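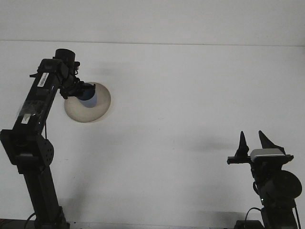 Everyday tableware

Everyday tableware is the set of plates, bowls, cups and mugs that a household uses for ordinary meals. It is usually kept apart from formal or "best" tableware, which comes out for guests and holidays. Cutlery and drinking glasses are often sold separately and are not always counted under the term.

Materials

Most everyday pieces are made of earthenware, stoneware or porcelain. Earthenware is fired at the lowest temperature and stays porous unless it is glazed. Stoneware is denser and chips less easily. Porcelain is fired hottest and can be made thin without losing much strength. Plastic and enameled steel are common outdoors and in homes with small children, while tempered glass is popular in canteens.

Shapes and sizes

A dinner plate is the largest flat piece in a set. Side plates are smaller and hold bread, cake or a light snack. The raised rim keeps sauces from running off and gives the fingers something to hold. Plates without a wide rim - often called coupe plates - take up less room in a cupboard for the same amount of food.

Cups vary more than plates. A teacup is wide and shallow, and a mug is taller with thicker walls. Cups without handles are traditional in much of East Asia.

Sets and open stock

Tableware was long sold in boxed sets for four, six or eight people. Open stock, where each piece is priced on its own, lets a buyer replace a broken cup or mix colors. The Trasenthorpe works went over to open stock in 2000 and dropped its boxed sets two years later. 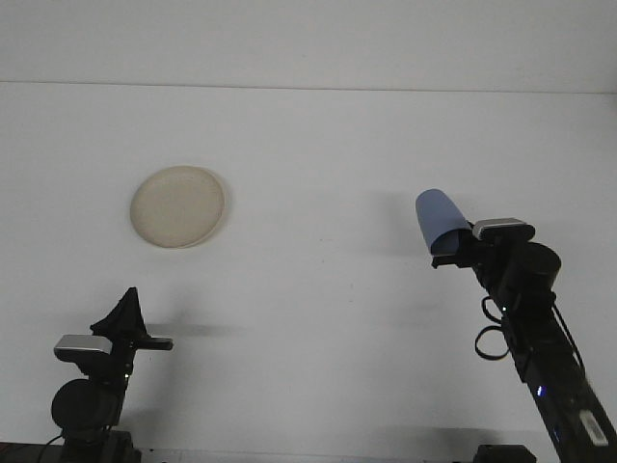

Mustero disputes that open stock saves money, arguing that shoppers who buy piece by piece end up with more dishes than they need, and that colors often do not match between batches.

Care

Glazed pieces can normally go in a dishwasher. Gold or silver trim should be washed by hand and kept out of the microwave.

See also

Flatware
Place setting
Pottery glaze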